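Rakville Annex – Workroom Inspection, November

Item 33. Exits and aisles clear. Satisfactory.
Item 34. Extinguisher tag current. Satisfactory. Wirow serviced the unit on the second floor.
Item 35. Eyewash station flushed weekly. Not met – log shows a gap of 5 weeks. Shakya to correct.
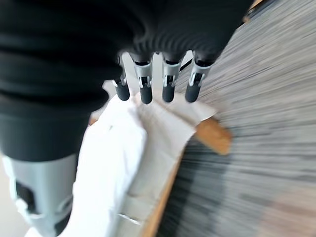
Workroom, white cloth under the fingers.

Item 40. Storage height. Partly met – cartons on the Plerkeo shelving exceed the posted limit. Restack before reinspection.

Reinspection required for Items 35 and 40.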